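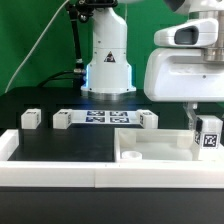

How long is the drive from Trornness to Dandina in winter?

Eight hours if you take the coast road and stop twice. In summer it is less, but I have only done it in summer as a passenger, and I slept for a good part of it.

I am writing this at the kitchen table in Dandina with my coat still over the chair. I want to put the journey down before I mix it up with the other ones. My diary has been empty for many days and a long drive is a good reason to open it again.

We left Trornness in the dark. Isla Pryor had asked me to be ready early and I was ready too early, so I stood in the hall with my bag and listened to the neighbour's radio through the wall. Isla came with the heater already on and a blanket on the back seat. She drives a small grey car that is older than it looks. The agreement was that she would drive as far as Wenum and I would drive the rest. I had agreed to this in March, when winter seemed very far.

The first part of the road is known to me. It goes past the garden centre and the long wall of the brewery, and then there is the roundabout where I failed my first driving test in this country. Isla knows the story but I told it again. I had given way to a car that was turning off, and then to another one, and then the examiner asked me very politely if I intended to go. I still feel my ears become warm when I pass it.

After the roundabout the traffic was heavier than we expected. Many people seem to have the same idea, that if you leave before everybody else the road will be free, and so we all left before everybody else. We moved slowly for the first 15 miles. Isla does not get angry in a queue. She eats. She had a bag of small oranges and she passed me the peel, and I did not know where to put it, so I held it until the first stop.

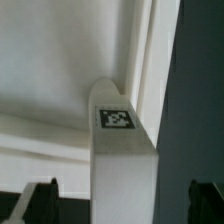 The first stop was Talebi, the café beside the old weighbridge. I like this place although the coffee is not good. The lorry drivers sit on the left by the heater and the families sit on the right, and I have never seen a sign that tells them to do so. I had eggs and toast. Isla had soup, at a time of day when I would not eat soup. We looked at the paper map on the wall and a man with a dog told us that the hill road above Wenum was closed for ice and that we must go round by the water. He was certain about it. When we looked on the telephone the hill road was open, and we talked for some minutes about whom to believe. In the end we believed the man with the dog. He had come from that direction and the telephone had not.

So we took the coast road, which is longer. The sea was on the right side, grey and flat. There was wind, but it pushed the car only on the open parts, where there are no hedges. I read the names of the villages aloud and Isla corrected me. I have lived here long enough to say most of them, but there are still some where half of the letters are only decoration.

I should write something about the petrol, as I promised myself to keep the costs in this diary. We filled the tank before Wenum and it was 50 pounds, and we divided it. The air for the tyres was extra. I remember when air was free, and Isla says that she remembers it too, but she is not sure if it was here or at her uncle's garage. One tyre was a little low. We put in what the book says and I cleaned the windscreen with the brush, which left it worse than before, and then again with my own cloth. 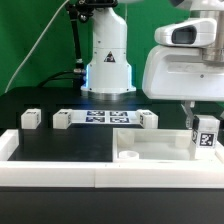
Road diary
Kourosh Golestani
2024-12-02

At Wenum we changed places. I moved the seat forward and then back, and adjusted all the mirrors, also the ones that were already right. I had not driven for a few weeks and never this car in winter. The clutch comes up high and in the first village I stalled in front of a bus stop. Three schoolchildren clapped. Isla looked out of her window and said nothing, which was kind.

After that it went better. My rule for a cold road is to do everything a little earlier and a little softer, the brakes most of all. My father taught me this on a very different road, with sand on it and not ice, but the advice travels well. I kept a long distance to the car in front. Every time I made a good gap another driver came into it, and I made a new one. Isla said that at this rate we would be going backwards by evening.

There was one place I did not enjoy. After the bridge the road goes down between trees, the sun does not reach it, and the surface had a shine. I went down in second gear. Behind me was a van which wanted to go faster, and I could see the driver's hands on the wheel, so he was certainly too near. At the bottom there is a lay-by with a bin and I went in and let him pass. I stayed there until my shoulders came down. I also put the orange peel in the bin, which had been with me the whole day (I forgot it at Talebi, in my coat pocket).

It began to get dark with roughly 24 miles to go. I do not like this hour for driving. The lamps of the other cars are already bright but the fields still have some light in them, and the eyes cannot decide. We turned off the radio. Isla held the map although there was only one road, and she told me each bend before it came, as if we were in a rally. I was glad of it.

We arrived in Dandina a little before supper. I parked between a skip and a very clean car, on the third try, and I left enough space for both to get away. My legs were strange on the stairs. Isla has gone to her sister's for the night and will come for me on the way back, when it is my turn to bring the food. I shall buy oranges, and also a bag for the peel.

To do before we return: look at the low tyre again, fill the washer bottle with the winter kind, ask somebody here about the hill road. Write to Mother that I arrived.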